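Chapter 7
Wool, Weather, and the Household

Print this page | E-mail this chapter | 2 comments

If you have ever pulled on a heavy sweater in September and felt the whole year turn over, you already know something about this chapter. We begin in the hill town of Sovham, where knitting once paid the rent.
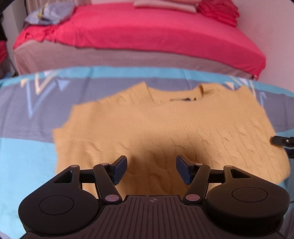

Families there kept small flocks and spun in the evenings, and by the town's best year 158 households sold to the Costa market. They liked a thick fabric, and a sweater like this one would have suited them nicely.

Buyers paid by weight, and a good knitter learned early where to spend her yarn.

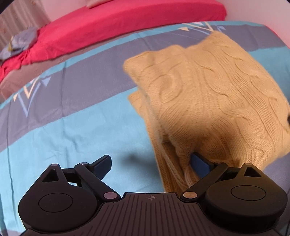 Cables use more yarn than plain knitting, which pleased everyone but the wearer's purse! The twists and fine ribs running down the mustard knit are the sort of work that raised the price.
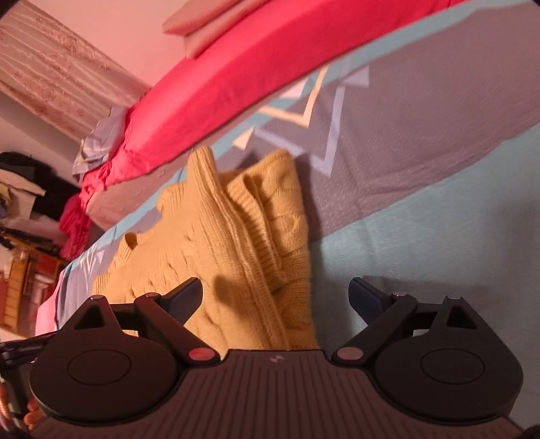
7.1 From Pullover to Cardigan

Then came the Famivska road, and with it town fashions.

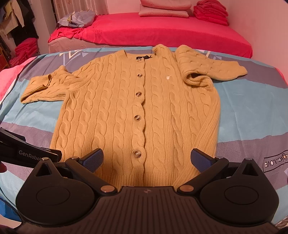 Shopkeepers wanted something a clerk could take off indoors without mussing his hair. A front opening with round buttons, as on the cardigan spread out here, answered very well, and Sovham took it up gladly.

Shares: 90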